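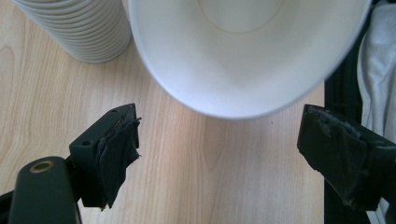 Aug 17, 2025

Cups for the tasting, table by the window.

Today I prepared the white paper cups for the Bonar coffee. They come nested very tight, and when I pull one from the stack, often a second one comes with it. Vaughn showed me to turn the top cup a little before lifting. This is better than squeezing, which bends the rim.

I weighed one cup on the small scale at three different places of the stack. The difference was never more than 2 g, so we can tare one time per round and not for each cup. Lorena, please check if you agree.

The large cups hold 257 ml to the rim. I marked the spoon jug at 230 ml, and I think we should stay there, or people will spill when they carry them to the Ferreira room.

Stack stays on the left side of the table, single cups to the right of it. Please do not put stickers inside the mouth, only on the outer wall, low.

Still open: Rochelle wants lids. I did not find any in the Flundberg box. Kenji will look in the other cupboard. Also the wood takes rings very easily, so wipe at once.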